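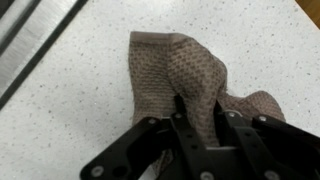

Waffelmuster, taupe, saugstark: Das Küchentuch ist der heimliche Star jeder Arbeitsplatte.

Ich habe neulich sämtliche Geschirrtücher aus meinem Schrank gezerrt und auf den Küchenboden geworfen, und danach musste ich mich erst mal setzen. Ein ganzer Berg! Tücher mit Weihnachtssternen, Tücher mit dem Stadtplan von Orten, in denen ich nie war, ein Tuch von der Eröffnung eines Baumarkts. Und benutzt habe ich seit Jahren immer dieselben 2, bis sie sich anfühlten wie Pappe.

Dabei bin ich mit Stoff aufgewachsen. Meine Großmutter hatte eine Schublade nur für Leinen, gebügelt und auf Kante gelegt, und wehe, man nahm das Gläsertuch für die Pfanne. Als Kind fand ich das albern. Heute stehe ich mit einem fusseligen Weinglas am Fenster und denke: Ach, Oma.

Also bin ich losgefahren, zur Weberei Flisterico, die ihren kleinen Werksverkauf in einer alten Remise hinterm Bahnhof hat. Man riecht den Laden, bevor man ihn sieht, Baumwolle und Maschinenöl, herrlich. Dort habe ich endlich begriffen, was Waffelpiqué eigentlich macht. Die kleinen Vertiefungen vergrößern die Oberfläche, deshalb schluckt so ein Tuch mehr Wasser als ein glattes vom gleichen Gewicht. Halbleinen trocknet dafür schneller und fusselt kaum. Und Frottee? Für Hände wunderbar, für Gläser eine Katastrophe (ich habe es zwanzig Jahre lang falsch gemacht).

Gekauft habe ich natürlich viel zu viel. Das Halbleinentuch aus der Serie Comov kostet 16 Euro, da habe ich kurz geschluckt, und dann habe ich trotzdem drei genommen. Dazu ein paar Waffeltücher aus der Serie Lobo, etwas günstiger und beim ersten Anfassen ehrlich gesagt enttäuschend: steif, fast ein bisschen beleidigt. Die Verkäuferin winkte ab. Zweimal bei 60 Grad waschen, ohne Weichspüler, dann reden wir weiter. Sie hatte recht!

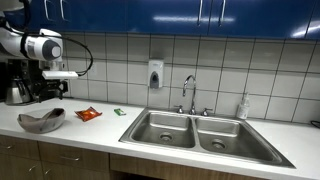 Das mit dem Weichspüler sitzt bei mir übrigens tief, ich hatte den immer großzügig hineingekippt, weil meine Mutter das so machte. Er legt sich wie ein Film um die Fasern, und dann schiebt das Tuch das Wasser nur noch vor sich her. Ein Schuss Essig im letzten Spülgang tut es auch, und nein, man riecht nichts davon. Meine alten Tücher habe ich auf diese Weise immerhin halb gerettet. Die ganz grauen sind jetzt Putzlappen und machen sich am Fahrrad prima.

Geblieben ist außerdem eine neue Hakenleiste, Modell Tesus, Buche geölt. Vorher hing alles übereinander am Backofengriff und wurde nie richtig trocken - genau daher kam wohl dieser muffige Geruch, den ich lange dem Abfluss angelastet habe. Jetzt hat jedes Tuch seinen Haken: links Hände, in der Mitte Geschirr, rechts Gläser. Meine Familie hält sich nicht daran. Ich hänge abends alles wieder um und komme mir dabei vor wie meine Großmutter.

Im September will ich noch einmal hin, dann gibt es in der Remise die Restposten vom Sommer, und ein Bekannter schwört auf die Tischläufer. Ich brauche keine Tischläufer. Ich habe nicht einmal einen Tisch, auf den einer passen würde. Aber das dunkelblaue Gläsertuch, das ich beim letzten Mal liegen gelassen habe, geht mir nicht aus dem Kopf.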